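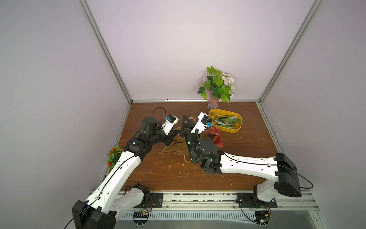

brenna_w: agree with everyone saying bag last. Tray stuff first, wipe the table, THEN the bag. If you open the paper bag first it just sits there getting stepped on by everything else and you end up trying to flatten it with your elbow.

tallpines: Disagree. Bag first, always. You need somewhere for the greens to go or they're in your hands dripping on the table

brenna_w: they were in a tray. The tray is somewhere.

tallpines: fine but the tray isn't what you hand to the neighbor

mustardjar
Posted 04/09/2023
OK back to my original question, sorry, was out all morning. Kraft paper bag, handle loop, greens going in. Crumpled bag, do I toss it or save it? I have a whole drawer of these and my sister says anything with a crease goes in recycling. I say a crease is nothing. Crumbs on the table bother me way more than a crease tbh

Lutz Teuber: Save it. Flatten with your hand, fold along the old lines, stick it under something heavy overnight. I use the Lacroix cookbook, it's the only thing that book is good for. I've reused the same Taltow bag since March and the handles are still on.

oddsocks80: what kind of glue do they use on the Taltow ones, mine let go the second time. The Musteo bags hold better imo but they're smaller and scallions stick out the top

mustardjar: scallions sticking out the top is fine!! that's how you know it's groceries

oddsocks80: until one snaps off in the car

tallpines: Stems down. Wet paper towel around the ends, then plastic, then in. And keep the plastic-wrapped bundle on the side away from the seam

brenna_w: no no no wet towel in a paper bag. I did that once with parsley, bottom went out on the stairs. Dry them first, really dry

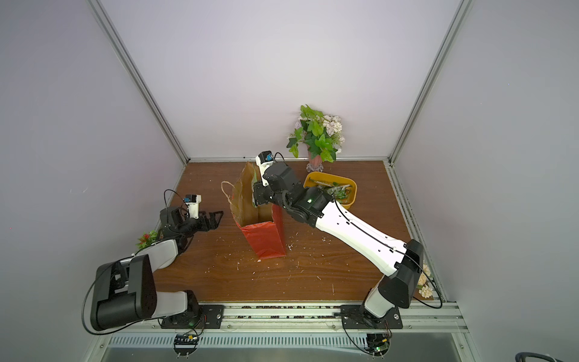
mustardjar: Anyway went with standing it up in the middle of the table, pull the top edge open and hold it there with one hand, other hand loads. Much easier than laying it flat and shoving things in sideways. The brown part at the top still leans a bit but who cares, it's getting folded over anyway. The red on the lower half is the nice part, thats what people see

Lutz Teuber: Does the leaning bother you when you carry it? Mine tips toward whichever handle is longer.

mustardjar: a little. I put the heavy thing on the bottom opposite side and it evens out. Mostly

tallpines: still say that's a gift bag and you're wasting it on vegetables

mustardjar: it IS a gift. for my aunt. she'd take greens over candles any day

oddsocks80: ok that's fair. Do you bother with tissue

brenna_w: tissue with greens = mush. Leave the leaves showing

tallpines: tissue is fine if they're dry, which YOU said to do

brenna_w: ...ok. one sheet. not touching the stems

Lutz Teuber: Anybody tried the Redance bags with the flat handles? Thinking of getting a pack, they fold flatter in the drawer

oddsocks80: flat handles rip. go twisted

mustardjar: twisted, yeah. wiping the table now — will report back on the overnight cookbook thing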